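What Is an EP?

Have you ever heard a singer say, "My new EP is out!" and wondered what those two letters mean? EP stands for "extended play." It has more songs than a single, but it's shorter than a full album. Think of it as a musical snack — bigger than a bite, smaller than dinner!
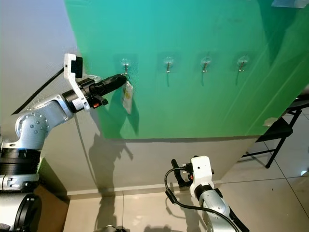

A small bag on a wall hook.

Long ago, music came on flat, round records. A single had one song on each side, and an album could hold a whole bunch. The EP fit right in between, often with four songs or so.

Lots of new bands start with one. Take Fang, a band led by Marama Te Moana. They recorded their EP Kinwood in 3 days and made 48 copies for their friends!
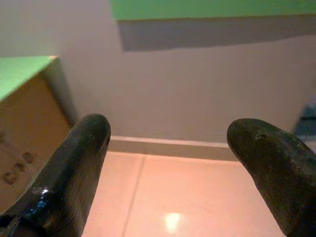 Then there's the fun of picking the title track. It's the song that shares its name with the whole EP, and many bands let people hear it first. Marama wrote hers on the school bus, humming so she wouldn't forget the tune.

Want to try it? Make up four short songs, put them in an order you like, and draw a cover!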